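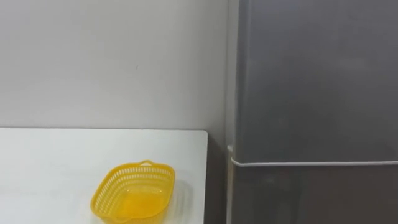
Pladholm: kitchen-corner pick and place, data card and build notes

Version 3. Maintained by Ginette Charbonneau and Shirley Kowalchuk at the Clemmont shared workshop. Last revised October 15, 2018.

Summary

Pladholm is a one-arm build that moves small household items between a table and a basket. This directory holds the recordings, the calibration files and the scripts needed to replay them. The recordings were made by hand guiding the arm. A separate camera at head height logs the work area.

The build is a hobby project. The code runs, but it has been tested on one arm and one computer. Expect to edit the configuration before anything works on yours.

Contents of the directory

episodes/ one folder per recording
calib/ camera intrinsics and the table-to-camera transform
config/ joint limits, serial settings, color thresholds
scripts/ record, check, replay, export
mech/ drawings for the base plate and the Lehtinen wrist
notes/ the build log, unedited

Work area

The table is a white top set against a plain white wall, with a tall gray refrigerator to the right of it. The target container is a yellow plastic basket with slotted sides and an open top. It goes near the right-hand end of the table. The refrigerator is outside the reach of the arm and takes no part in the task, but its door is shiny enough to matter for the color threshold (see Known problems).

The wall and the table are close to each other in brightness. Edge detection along the back of the table is weak for that reason, and the scripts do not rely on it. The table plane comes from the calibration file.

Hardware

Arm: five joints plus gripper, hobby servos, aluminum brackets. The shoulder has two servos in parallel. They must be matched before the horns go on or they will fight each other and overheat.

Wrist: the Lehtinen wrist, named after the shop where we bought the bearings. Drawings are in mech/. The second revision moves the cable exit to the outside. The first revision pinched the gripper lead at full roll and should not be built.

Controller: Clidance board, firmware 2.x. The 1.x firmware drops packets when position feedback is on.

Power: separate supply for the servos. Do not run them from the controller board. Tie the grounds together at one point.

Base: plate with four clamps. Tighten all four before calibrating. If the plate shifts, the transform is no longer valid and must be redone.

Episodes

There are 100 episodes. Each one starts with the basket empty and the arm at the home position, and ends when the arm has returned home. An episode covers one item. The median length is 12 seconds.

Of these, 44 were recorded with the first gripper pads (bare plastic) and the rest with silicone pads. The field "pads" in meta.json gives the type. Do not mix the two when fitting grip force. The bare pads needed more closing current for the same item, and the numbers are not comparable.

Items used: clothespins, sponges, wooden blocks, a roll of tape. The tape roll was dropped often with the bare pads. Failed episodes were kept and are marked with success set to false.

Files in each episode

joints.csv: time in seconds, five joint angles in degrees, gripper opening in percent, gripper current in milliamps. Sampled at 40 Hz.

frames/: color stills from the head-height camera, numbered from zero. Time stamps are in frames.csv. The camera clock and the controller clock are separate. The offset is estimated at the start of each session from a light that the controller switches on, and is already applied to frames.csv.

meta.json: item, pads, operator, success, session, notes. The notes field is free text and often blank.

Parts of the arm are outside the camera view for much of an episode, and some frames contain no arm at all. The camera was aimed at the basket end of the table. Use joints.csv for arm position and do not try to recover it from the frames.

Setup

1. Clamp the base plate and power the servos with the arm supported by hand.
2. Copy config/default.cfg to config/local.cfg. Set the serial port.
3. Run scripts/check. It moves each joint five degrees in each direction and compares the feedback. Stop if any joint reports an error above two degrees.
4. Place the calibration board flat on the table and run scripts/calibrate. Take at least eight views.
5. Put the basket at its mark and run scripts/find_basket. The reported center should be within a centimeter of the measured one.
6. Run scripts/replay with the speed factor at 0.25 before trying full speed.

Keep a hand on the supply switch during the first replay. The software stop works only if the serial link is up.

Locating the basket

The basket is found by color. Frames are converted to HSV, thresholded on hue, and cleaned with a closing step to fill the slots in the sides. The largest remaining region is kept. Without the closing step the walls break into thin strips, and the region center moves toward the floor of the basket.

When the near side of the basket runs out of the bottom of the camera view, the region center is biased toward the back. The script tests for contact with the lower border and, if it finds any, fits the far rim only. The small tab on the far rim is masked out before the fit. Rim width is set in config and was measured with calipers.

Known problems

Reflections. With the ceiling light on, the inside floor of the basket shows highlights that fall below the saturation threshold. The closing step fills most of them. Large ones leave a hole, which is harmless for the rim fit but not for the center estimate.

Refrigerator door. Anyone standing near the table in bright clothing can produce a patch of color in the door. A yellow raincoat was picked up as the basket once. Everything to the right of the table edge is now masked. The mask is a fixed polygon and must be redrawn if the camera moves.

Auto exposure. Sessions recorded in May have exposure on auto, and brightness drifts as the arm enters and leaves. Later sessions are locked. The "exposure" field in the session file says which.

Gripper current. The reading saturates during a stall. Values at the ceiling should be treated as a lower bound.

Backlash. Elbow backlash is a little over one degree and is not corrected in the logs.

Suitable uses

Replay, simple imitation baselines, grip detection from motor current, and practice with clock alignment. The set is too small and too uniform for training a general detector. There is one basket, one table and one background.

Changes

Version 3: silicone pad episodes added, right-side mask added, clock offset applied at export.
Version 2: wrist drawings replaced, exposure locked.
Version 1: first upload.

License and contact

Data and drawings may be used and changed freely with credit to the Pladholm build. Scripts are under the MIT license, see LICENSE. Questions about the mechanical parts go to Ginette, and questions about the logs and scripts to Shirley. Include your config/local.cfg and the output of scripts/check with any report.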